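Equipment Planning Coordinator, Automated Disassembly
Perkum, Hastard site

Perkum takes retired desktop computers apart for parts. The robot work is done at our Hastard site, and we are hiring one person to plan and budget for the next cells.

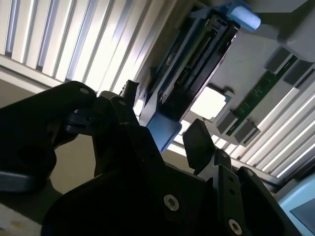 What you will do
Price grippers, fixtures and table framing. Keep the spares list. Get quotes from Prullow and at least one other supplier.

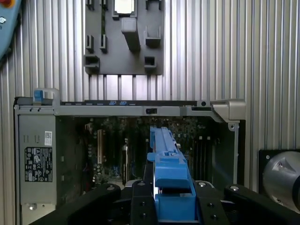
Gripper and open computer chassis, Hastard

You will also write the purchase case for 2 more cells, due in October. Spare fingers and screws come out of the same budget.

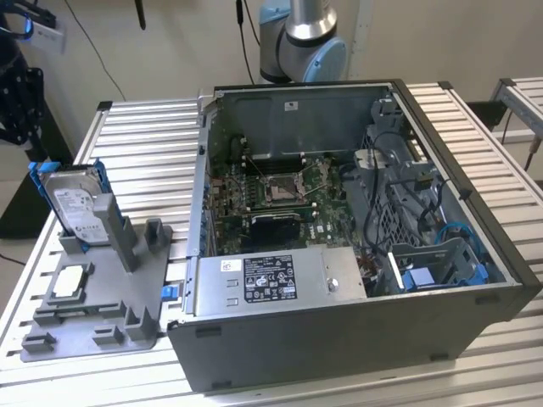
Do I need to program robots?
Programming is handled by the cell engineers. You need to read a parts list and a drawing.

The plan has to cover nearly 1,000 computers a month, with drives removed and kept in their trays where possible. That makes 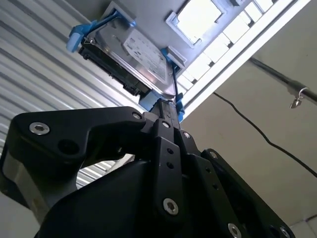 lead times the main part of the job. Anything over $400 needs a written quote.

You should have 4 years in purchasing or production planning. Send a resume to the Osagie hiring desk by noon on the closing day.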